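The Water at Medrano

My aunt Berenice had been dead for 2 months when the letter came saying she was owed money by a spring.
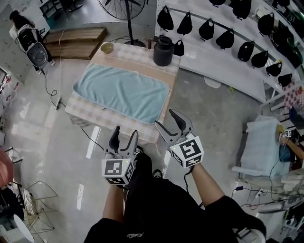
I read it standing up, which is how I read anything with a gold border. The spring was called Gudomia. It came out of a hillside above Medrano, where Berenice grew up, and according to the letter it had been "returning health to families since before records." The company that bottled it was Fultetell. Mrs. Berenice Palacios had held a founding share, and as her next of kin I was invited to a tasting and a signing.

"A tasting of water," I said.

"Go anyway," said my cousin Lorena. "What if it's real money?"

Lorena Toledo believes in what-ifs. She once drove all night to look at a horse. I sell flood insurance, and I have spent my working life listening to people tell me where the water will and won't go.

We went. It was 70 miles, the last part on a road that had been paved on one side. Lorena had packed sandwiches and a folder with our aunt's papers in it, birth certificate, death certificate, a library card for some reason. She talked the whole way about fixing her roof.

The Fultetell office turned out to be the old feed store with new letters on it. A young man in a linen jacket met us at the door and held my hand too long. He gave us each a paper cup and watched us drink.

"What do you notice?" he said.

"It's water," I said.

"It's a little sweet," said Lorena.

"Most people say sweet," he told her. He looked at me with real pity.

He had a chart. He had a letter from a man whose knees had stopped hurting. He said the rock it came through was called Skultent, and that Skultent was found nowhere else, and when I asked who had named it he said the founders had. I asked who the founders were. He said, well, your aunt.

That stopped me for a second, I'll admit it. Berenice cleaned offices at night and did other people's hems. She never founded anything bigger than a Christmas club. She did keep a jar of water on the kitchen windowsill, and when one of us had a fever she would wet a washcloth from it and lay it on our foreheads. I had always assumed she filled the jar at the tap. I had seen her fill it at the tap.

"And what would we sign?" I said.

It was 3 pages. The first two were about heritage. The third said the share would pass to us once we paid the transfer fee, $546, by check or money order, nonrefundable.

"There it is," I said.

Lorena read it twice with her finger under the words. Then she asked the young man if we could see the spring. He said it was on private land, and the path was bad after the rains in May. She said we had boots in the car. He said the insurance wouldn't allow it, and I told him what I did for a living, and after that he went to make a phone call and didn't come back.

We walked up on our own. There was a gate, open, and a path that wasn't bad at all. At the top a pipe came out of the bank and ran into a concrete trough with leaves in it. The pipe had a brass valve, same kind as the one behind my washing machine. I traced it back with my foot as far as the weeds would let me. It went toward the town tank.

"That's the town line," I said. "That's a leak somebody put a handle on."

"You don't know that."

"Lorena. Look at it."

She was looking. She had taken the lid off the jar, our aunt's jar, which I hadn't known she'd brought, and she crouched down and held it under the pipe until it was full. She dried the outside on her shirt.

"It's city water," I said.

"I heard you."

She didn't sign, and neither did I. On the way home she held the jar between her knees and I took the curves slower than I needed to. She asked if I wanted the last sandwich. A few miles on she said her throat had been scratchy all week, and took a drink, and I waited for her to say something about it.

She screwed the lid back on and turned up the radio.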